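Sorting the small parts

The repair room at Hornodton has 400 small parts to keep track of, and the woman who looks after them has no patience for jam jars. "You can't get your fingers in, and you end up tipping the lot out," she says. She changed to plastic drawers in July, 2 years after the room opened.

Her advice is to start with what you use most. "Washers and short screws go where you can reach them sitting down. Springs can go at the back of the shelf."

She doesn't bother with printed labels. With clear drawers, she says, you can look in from the front.

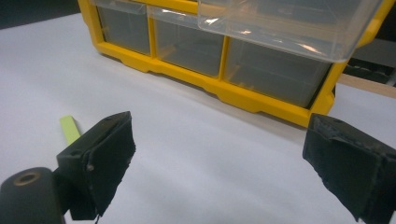 The colour matters to her as well. "I wanted yellow because it shows up on a white table. Grey ones get lost." She wipes the drawers out with a damp cloth and lets them dry before anything goes back in.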